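Forkstead Kitchen Notes
February 15, 2026

Washing up without running the tap

The Killdale water rate goes up in June, and several readers have written in to ask where a household can cut back without much trouble. The kitchen sink is a good place to start. Most of us learned to wash dishes with the water running the whole time, and it takes a week or two to lose the habit.

Scrape plates as soon as the meal is over. Dried egg, oatmeal and cheese are what keep people standing at the sink, and all of them come off easily when they are fresh. If you can't wash up right away, stack the plates with a little water between them.

Fill one basin with hot water and a small squirt of soap. Use a second basin, or the other half of a double sink, for cool rinse water. Glasses go first, then silverware, then plates, then pots. Change the wash water when it turns greasy – usually just before the pots. A supper for four can be done in two basins this way, with a fresh one for the roasting pan if there is one.

Burned pans need time more than effort. Cover the bottom with water, add a spoonful of baking soda, bring it to a simmer and let it sit for 8 minutes with the heat off. Most of the black will lift with a wooden spoon. Don't do this with bare aluminum, which will darken.

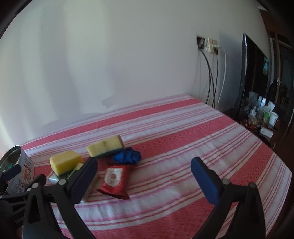
Sponges hold on to food and smell sour sooner than people expect. Squeeze them out hard after every use and stand them on edge so air can reach both sides. The rough side is fine for steel and most stoneware but will scratch nonstick coatings and some plastics. When a sponge gets too tired for dishes, cut off a corner so you can tell it apart and keep it for the garage or the garden pots.

Dish towels should be washed hot and dried all the way before they go back in the drawer. We keep 6 in use and that gets us through the week.

Next issue: cleaning the drain trap, and a reader's method for getting tea stains out of a thermos. Send your own tips to the Forkstead desk by the end of the month – short ones are more likely to fit.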